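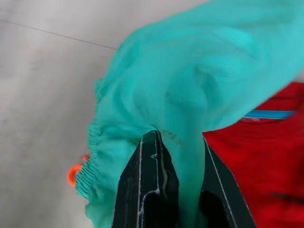
Speaker notes: Public Libraries and the Evening Hour

Opening (slide 1)

Good afternoon, and thank you for the invitation to speak. My subject this afternoon is the use of public library branches after five o'clock. The material comes from our study of opening hours at Soriano and at the two smaller branches, Prornow and Pondidix. The full report is available at the desk outside the hall, and I will refer to its tables by name so that they can be found afterward.

Pause for the title slide. Confirm that the back rows can hear.

Background (slides 2 to 4)

For many years the branches closed at six. The hours had been set when most borrowers lived within walking distance and when the reading room was used chiefly by retired residents and by schoolchildren. Both conditions have changed. The new bus route brings borrowers from the far side of the river, and a large share of them arrive after work.

In March the Soriano branch began to remain open until nine. Prornow followed with a later closing on two evenings a week. Pondidix kept its former hours, which allowed us to compare the three. I should say plainly that Pondidix is a small branch with a different readership, and the comparison has limits. These are set out in the appendix.

Floor space (slide 5)
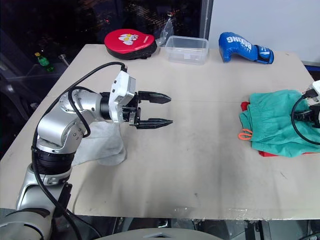
The first matter raised by branch staff was the furniture. Evening visitors tend to bring their own work, and they stay longer than daytime visitors do. A reading desk divided into narrow places serves a person with one book. It serves a person with a laptop, a folder, and a coat very poorly. What was requested most often was a large tabletop, a broad beige surface of the kind on the slide, with its middle left clear for whatever the visitor wishes to spread out. Soriano replaced 3 rows of divided desks with shared tables. The loss in the number of seats was smaller than we had expected, and complaints about crowding fell during the first season.

If asked about cost: refer to the furniture schedule. Do not quote unit prices from memory.

Attendance (slides 6 and 7)

Before the change, Soriano recorded 156 evening visits in a typical week. That figure covered the single hour between five and six. With the longer hours in place, the weekly figure rose to some 648. The audience should be reminded that four hours are now being compared with one, and that the increase per hour is therefore much more modest than the chart suggests at first sight.

The busiest period falls between half past six and eight. The last half hour is quiet, and the branch uses it for shelving.

Allow time for the audience to read the second chart. The gray line is Pondidix. 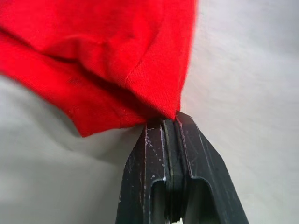

Office of Library Services, Planning and Hours Section

Who comes in the evening (slides 8 to 10)

The section carried out short interviews at the door over the course of the spring. Three groups stood out. The first consists of adults preparing for trade and licensing examinations. The second is made up of parents who come with children after the evening meal and who borrow heavily from the picture book shelves. The third group comes for the newspapers and the heating, and it should be spoken of with respect. A public building that is warm and open is a service in its own right.

Requests varied between the branches. At Prornow, visitors asked for better lighting in the parking lot and for a second printer. At Soriano, they asked for a quiet room. The quiet room opened first as a trial and has since been kept. It has no telephone and no printer, and the door is propped open during the busiest period so that staff can see into it.

Catalog and lending (slide 11)

The self-service lending desk runs on the Gukex system. Evening borrowers used it more readily than daytime borrowers. Staff were consequently free to answer questions, and the number of reference questions handled after six was higher than the planning estimate. Overdue notices did not increase.

Skip this slide if the session is running late.

Staffing (slides 12 and 13)

Longer hours cannot be carried by the daytime staff alone. The evening shift at Soriano begins at one o'clock and includes a paid meal break. At least 2 members of staff are on the floor until closing, and the building is not opened in the evening with fewer. This rule has led to early closings, and each one has been posted at the entrance and on the website by noon.
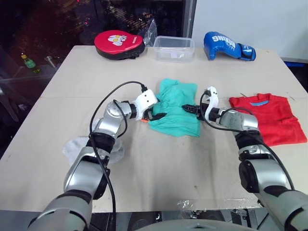 Slide 14. Working at a shared table.

Recommendations

The section recommends that the Soriano hours be made permanent and that Prornow add a third late evening. For Pondidix, a trial through the winter is proposed, with the closing time set at eight. Further shared tables should be ordered before the trial begins, as delivery has been slow.

Questions are to be taken from the floor until a quarter past four. Written questions may be left at the desk outside the hall, and replies will be posted with the slides.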